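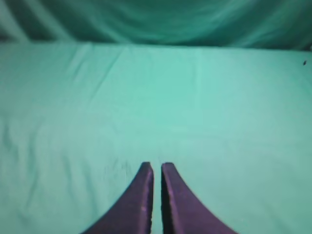 Item records for lending stores
Notes for the Turero session, Sunday, August 7, 2022

Slide 1. Scope. The Turero store lends sports and play equipment. At the August stock check it held 1,490 items. This talk covers how they are named, stored and retired. Fees and membership are out of scope.

Slide 2. The old records. One free text field per item. "Ball, white" matched 40 records. Staff opened bins to find the right one. Pause for questions on the old layout.

Slide 3. The new name field. Fixed order: object, surface, material, color. Object is always a singular noun. Surface comes before color – two items of the same color often differ only in surface. Leave a part blank if unknown. Do not guess. 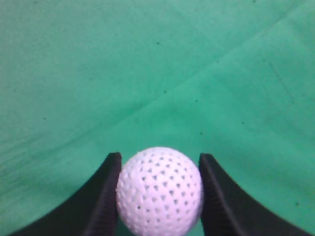
Slide 4. Ball, perforated, plastic, white.

Read the record name aloud, then go to the search screen. Grinduler indexes each part separately, so a search on "perforated" returns every perforated item regardless of object type. Synonyms go in a second table. We started with 500 synonyms and deleted most of them. A long list slowed the search and returned items no one wanted.

Slide 5. Bins. Pretorius bins, two sizes, label on the short side. The label carries the bin number only. Item names stay in the database, so a bin can be refilled without printing a new label. Sets stay in one bin even when the bin is half empty.
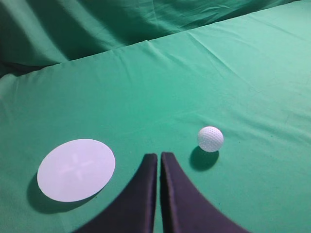 Slide 6. Retiring items. An item is retired after 9 loans without an inspection, or at once if a part is missing. Retired records are kept and flagged. Deleting them breaks the loan history, and the Plarnotach export fails on the next run.

Slide 7. Open issues. Color names are still inconsistent between branches. Mixed sets have no agreed object noun. Skip this slide if time is short, and leave the export settings on screen during questions.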